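4 min read

Okay so month two of keeping Husar alive. Humanoid, two arms, three-finger hands, lives at the Ikville place and does pillows on the sofa all day. Notes thread bc people keep asking what upkeep looks like

Short version: cables. Its always the cables

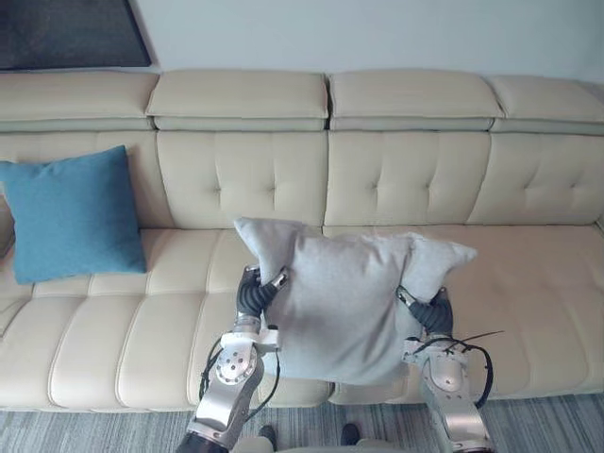
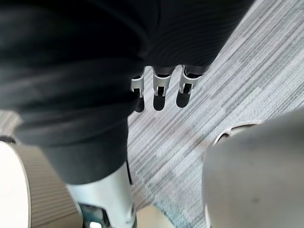
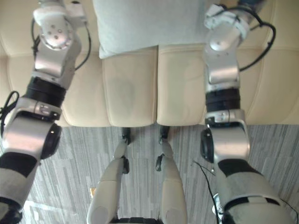 Ionuț Buzatu says I'm tying the wrist loops too long and they'll snag on something sooner or later. He'd go shorter and add a second anchor at the elbow.

Fair. Tried shorter in October — wrist roll ran out of slack and pulled a connector half out. Cost me 45 minutes and a new plug from Cenik. So long loops for now, anchor idea goes on the list

17 likes · 6 replies

Fingertip pads next. I swap them at 320 hours, wear or no wear. Last set went to 51 over and the grip got slidey on soft stuff, you hear the motors hunting for it

Wipe pads before every shift. Dry cloth. No alcohol, it makes the rubber go shiny and then your grip numbers are garbage

Wrist plate screws — check them by hand, dont just look. Found two loose on the right side last week. Threadlocker, the weak kind, you will be opening it again

Grip counter says 1,682 since the last recalibration. Ullby manual wants one at 2,000, I'll do it early while the left shoulder cover is off anyway

Also pick stuff up off the carpet before you let it walk. Feet do not care what they step on

Back at 6am for the shoulder. Will post torque settings if I can find the right page

3 shares · 11 comments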